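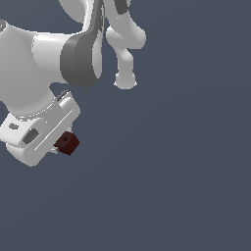

Workshop notebook: natural dye trials, entry of 8th January

Purpose of entry: to record the condition of the wool samples set aside in December and to confirm the method for the next series. The entry is to be read together with the fibre register, in which the present batch carries the number 2906.

Materials. The yarn is the undyed two-ply supplied by Plovari, scoured in the workshop and mordanted with alum. The madder is the ground root purchased from Zurero. A small quantity of the older Fajardo stock remains in the cupboard and is not to be mixed with it, as the colour from the two lots differs noticeably once the skeins are dry.

Observations. The skeins were removed from storage and examined by the north window. The skeins dyed at 70 degrees have kept an even orange-red along their full length. Those brought to a simmer have moved towards brown, and the tips are harsher to the hand. The skein tied too tightly at the figure-eight shows a pale band under each tie. This is a fault of preparation and should not be attributed to the dye.
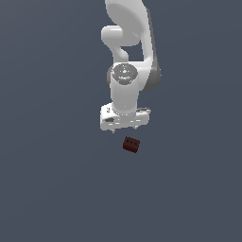 The pale band was opened out and compared with the untied portion. Rewetting made no difference to it. The skein will be retained in the sample drawer and labelled accordingly, as it may be useful when the tying method is shown to new members of the workshop.

Rinse water. The rinse continued to run faintly pink after the usual number of changes. Colleagues are reminded that madder sheds loose particles for some time and that the powder should be held in a fine cloth bag in the bath. The bag used in December had a worn seam and has been discarded. A replacement is to be sewn from the cotton offcuts.

Light exposure. One length from each skein has been wound on grey card, with half of the winding covered by foil. The cards are to remain on the window sill for 38 days and are not to be turned or moved in that period. Please water the plants on that sill with care.

Method for the next series. The alum proportion is unchanged. The bath is to be raised slowly to 70 degrees and held there, then left to cool overnight with the skeins submerged. Hard tap water will be used for one half of the series and rainwater for the other, from the covered barrel only. Ties are to be loose enough to admit a finger.

Outstanding matters. The thermometer reads low against the kitchen one and requires checking before any further bath is heated. The Zadance scale has been returned to the bench and levelled. Shelf 7 is reserved for wet work, and finished yarn should not be placed there.

Related entries
Alum and the handling of scoured wool
Onion skins: second bath results
Storing ground madder
Labelling the sample drawer

This site uses cookies to remember your display preferences. Accept | Manage settings

Workshop notebooks. All rights reserved. Contact the workshop | Back to top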